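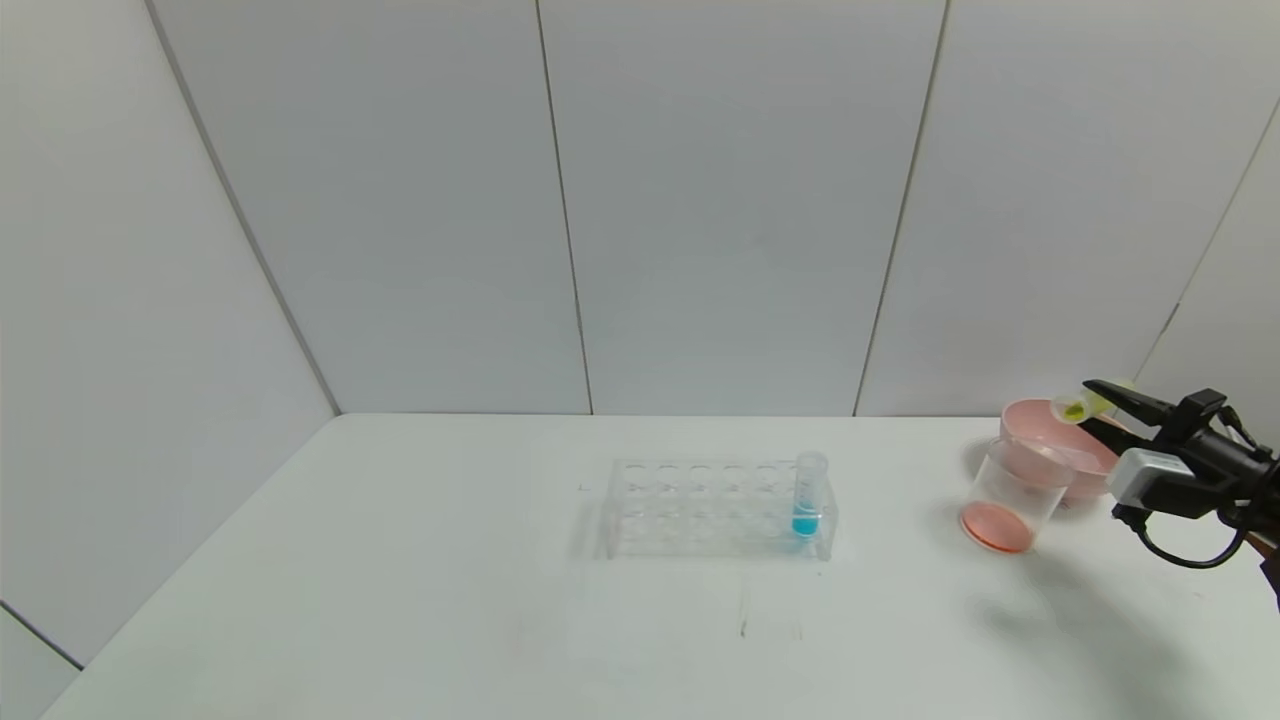
Cirkstead has published first results from a bench comparison of two parallel grippers for liquid handling, the Ninameo and the Pidutard, both mounted on the same arm and run from the same controller. The work covers small vessels that are hard for a depth camera to read. The tabletop and wall panels are white or close to it, and the tube rack and the drinking-type cup are both clear plastic, which leaves the vision system little contrast to work with beyond the shadows and the colored liquids. The two-finger gripper has to hold a small translucent container over the rim of a pink bowl without touching the cup standing in front of it.

The lab logged 562 grasps over 13 object layouts. Both grippers used the same approach paths, and finger force was set once per object and left alone. A grasp was counted as failed if the vessel slipped, tipped or was released outside the target area. The Pidutard had fewer slips on thin-walled containers. The Ninameo closed faster and needed less clearance next to neighboring objects, but its fingers tended to flex soft cups at the default force setting.

Most failures with either gripper came from the camera side. Depth readings on empty clear plastic dropped out often enough that the controller fell back on the last good frame, and the resulting position error was larger than the finger opening could absorb. Adding a second view from the wrist reduced the problem for upright tubes. It made little difference for wide cups.

Controller timing was checked separately. The Fuchs unit used in the trial held its cycle rate with both grippers, although the Pidutard driver had to be updated before force feedback was reported correctly.

A second round is planned for October with darker table surfaces and a longer run of more than 2000 grasps. Cirkstead says the grasp logs and force settings from the first round will be released before then. Video will not be included.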